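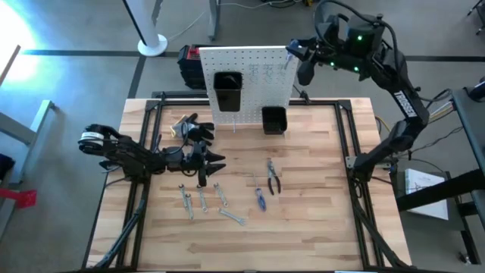 May, Saturday
Remo Benedetti

Bench 4, hand tools and pegboard. Continuing from the layout Arvo left on the clipboard.

Goal for the day was to settle the board before the Cuveo parts arrive and the bench gets busy. The board is the white perforated one, standing along the back edge of the butcher block. I am keeping it there. Arvo's other proposal was to move it to the short wall by the sink, which would put every wrench a full walk from the work.

Bins. Two black plastic bins, one large and one small. The large one stays on the left half of the board, up high. It will take the consumables: tape, ties, marker pens. The small one is meant for fasteners in use on the current job and nothing else. Last month it held washers from three jobs and I spent a morning with the thread gauge sorting them out. Label to go on the front lip, job number only. Current job is 3207 (the Bittencourt brackets).

Checked the hook order against the Rodidel packing slip. We asked for the short and the long single pegs, and received the short ones only. Slip number is 1465. Arvo to call them. Until the long ones come, anything thick in the handle goes in the drawer and its space on the board stays open.

Peg pitch checked with calipers at both ends of the board. No drift worth recording. The holes along the bottom row are slightly burred on the back side, so pegs go in stiff. Run a countersink over them by hand, two turns, no drill.
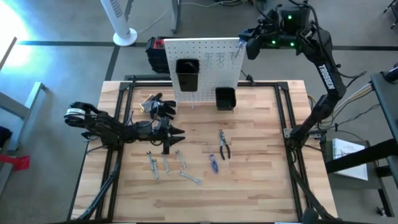 Reading time: 2 min

Outlines. There are tool shapes drawn on the right half of the board, but faint. From a normal standing position they are hard to read, and an outline that has to be searched for is no use to a person holding a wrench in one hand. Redraw with the paint marker, thin tip, after wiping the surface with alcohol. Test a corner first. The Anolby marker we used on the drawer fronts lifted with the first cleaning, so use the other one.

Small bin is standing on the tabletop in front of the board at this stage, below the lower right area. It goes back up when the outlines are finished.

Wrenches. The combination wrenches, five on the bench, get hung open end up in size order, smallest nearest the center. Arvo prefers largest nearest the center. We tried his order on bench 2 and the long ones fouled the next tool along when lifted off. Noted here so that we don't repeat the discussion.

Work glove, black with yellow: lying on the table left of the board. Gloves do not get an outline. They go in the drawer with the safety glasses.

Total spent on the board so far, 43 minutes, not counting the search for the calipers.

To do:
- deburr bottom row
- redraw outlines, right half
- label small bin, 3207
- A. Hakala to call Rodidel re: long pegs
- oil the bench top once it is clear, one coat, leave overnight

Open question: whether the left half should get outlines as well. The large bin uses up much of that side and I would leave the rest plain until we know what the Cuveo kit needs.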